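Jullo Open Storage Bin, Blue

Item no. 1626
In stock

If you have ever tipped out a whole cupboard looking for one roll of tape, you will see why we are so fond of the Jullo. It is an open-topped plastic bin, plain as anything, and it has become the one we reach for first in our own stockroom. We've been selling it since July and it has quietly become a favourite with schools, workshops and people with very full utility rooms.

The shape is a simple rectangle with walls that slope in slightly towards the bottom. That slope does two jobs. Your hand goes in easily, even when the bin is nearly full, and empty bins drop one inside another so a stack of them takes up hardly any more room than a single one (lovely if you only bring them out for stocktaking or the school fair).

Then there's the rim. It is ribbed all the way along, which gives you something to hold on to and stops the long sides bowing when you lift a heavy load. We filled ours with tins of paint and carried it up two flights of stairs and it didn't sag. Please don't take that as an invitation to stand on it though!

The plastic is translucent, so you get a fair idea of what's inside from the side without pulling the bin off the shelf. You won't be reading small print through it, but you can tell gloves from extension leads, and most of the time that's all you want to know.

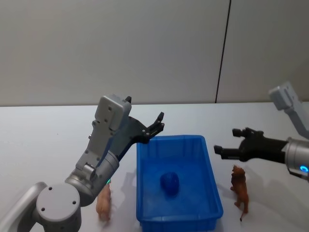 Jullo bin in blue, on a white tabletop.

We like the blue very much. It is bright enough to spot at the back of a dark cupboard, and small pale things like screws, pegs or buttons show up well in the bottom. If you run a sorting table or a packing bench it's also handy to have one colour that always means the same thing. At our place blue is for returns, and everyone knows to look there first.

What people use it for

Parts and offcuts on a workbench. Toys, of course. Craft supplies in a shared classroom. Hats and scarves by the front door. One customer keeps seed trays in hers over winter and swears by it, and we've had a library order a set for books waiting to go back on the shelves. It makes a good drop bin at the end of a table too, as there's no lid to get in the way and the opening is the full width of the bin.

Sizes

The Jullo comes in three sizes: small, medium and large. All three have the same ribbed rim and the same sloped walls. Bins of the same size nest together. Different sizes will sit loosely inside each other but won't stack neatly, so if storage space is tight we'd say pick one size and stick with it.

Care

Warm water and washing-up liquid is all it needs. Dry it before nesting, otherwise two damp bins can grip each other and take a bit of tugging to part. A twist at one corner usually does it. For sticky label marks, a little cooking oil on a cloth and then a wash works a treat. Avoid scouring pads, as they dull the surface and you lose some of the see-through effect.

It isn't meant for the dishwasher or for hot liquids, and we wouldn't leave it outside in full sun all summer.

Goes well with

Ukarau shelf rack - takes the medium Jullo with a bit of finger room above, so you can slide a bin out without scraping your knuckles.

Negash clip labels - these hook over a bin rim and can be moved when the contents change. Much nicer than peeling off old stickers.

Jormont bench mat - stops bins skating about on a smooth tabletop. Trim it with ordinary scissors.

Questions we get asked

Is there a lid? No, the Jullo is an open bin. If you need to keep dust off, a folded cloth laid over the top does nicely.

Can I buy just one? Yes. Singles are fine, and there's a small saving if you buy a pack of three.

Will the new ones match my old ones? The shade can vary a touch from batch to batch. Side by side you might notice, but the shape is the same and they nest perfectly well.

Can I drill it? You can, and plenty of people do for drainage or for fixing to a wall. Use a sharp bit, go slowly and put a bit of scrap wood behind the plastic. Drilled bins can't be returned.

Delivery and returns

Single bins go out in a box, packs come nested and strapped. If yours arrives cracked, keep the packaging and drop us a line with your order number and we'll send another. Unused bins can be sent back in the usual way, see our returns page for the address.

Page updated Dec 30, 2024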